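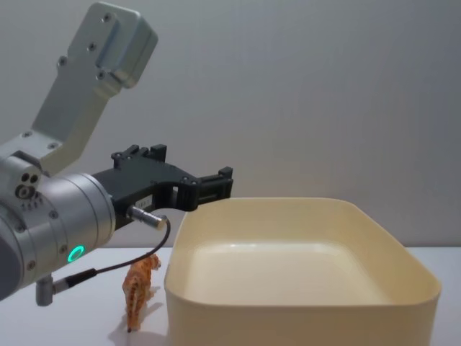

Gallery: small object pick and place, Limstead lab

Tiger and bin. The arm with its parallel gripper over the near corner of the cream bin, the toy tiger standing on the table beside it. The gripper is holding nothing and the bin is empty.

About the work

The project is called Sala. We are testing whether a policy trained on one set of household objects can handle small, odd-shaped ones it has never been shown. Toy animals are hard for it. The legs leave gaps, the backs are narrow, and a grasp that works from one side often slips from the other.

Every trial uses the same task: pick up the object and put it in the bin. The object's position and heading are changed between trials, and the bin stays where it is. The operator types one short instruction and then keeps their hands off until the arm stops or the time limit runs out.

Results so far

We ran 100 trials with the baseline policy and 100 with the version trained on our added demonstrations. There were 112 of those demonstrations, recorded by Bláthnaid Ó Súilleabháin and Italo Melis in April. The added set helped most when the animal faced the bin. It helped least when the animal faced away, and we don't have a good explanation for that yet.

Most failures were of 2 kinds. Either the fingers closed too high and slid off the back, or the grasp held and the object caught the rim on the way in. We score both as failures, even if the object ends up in the bin after a bounce.

Credits

Trials and scoring: Liliana Fabbri, Settimio Piras
Policy training: Senan Nic Aodha
Demonstrations: Bláthnaid Ó Súilleabháin, Italo Melis

The scoring sheet and the list of start positions can be requested from the Limstead lab. Please say which policy version you want them for, as the numbering changed partway through.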